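Iddale @iddale_bench
Jul 22, 2024

Maintenance thread for the paired hand-held grippers on our box-packing station! I love this job and I will not be rushed. 1/

Every 200 cycles they get a once-over, every 400 the fingers come off. Start at the cables. Run each one through your hand from the gripper end and feel for flat spots. The strain relief goes first, every time. 2/

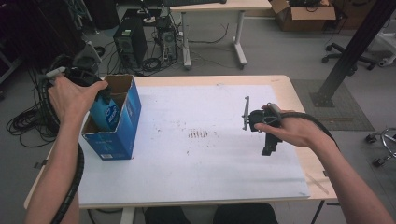
Next is jaw play. Close the fingers and wiggle the tips sideways. If they click, snug the tip screws before you touch anything else. Satish Shakya taught me to do both grippers back to back so you feel the difference, and wow, you really do. 3/

Then a pinch check on something with a curve. Flat parts hide a crooked finger, a dome shows it right away. Come in slow and see which side gets there first. 4/
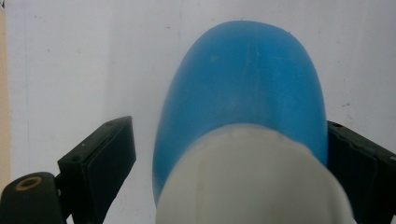
Photo: Rok Tomić / Cindeck

If one side always lands early, back off that finger, re-seat it, try again. I went through this on Sullon (yes, the grippers have names, the other one is Mishra) and it took me two tries. So satisfying when it comes good!! 5/

Now reach. The box is the tight spot, so go down into it with the flaps open and feel for the housing bumping the cardboard. Try it with your elbow high and again with it low. Cable loop stays outside the box, along your forearm. 6/
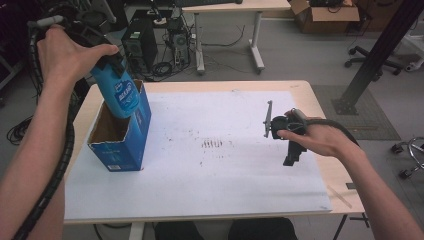

(photo by Rok Tomić)

We had the loops too short back in January and they tugged at the wrist on every single pick. Longer loops, problem gone. Cheapest fix we've ever made. 7/

Table last. Change the white cover when the marks bug you, tape the edges down again, and look along the fingers at table height. You want the tips close to level. A little off is fine for boxes, less fine for thin stuff. 8/

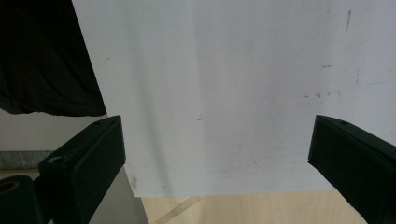

Whole routine takes me 32 minutes with coffee. Rok says he can beat that and I say prove it, Rok. 9/

Oh, and write the cycle count in the log BEFORE you reset it. Ask me how I know 10/10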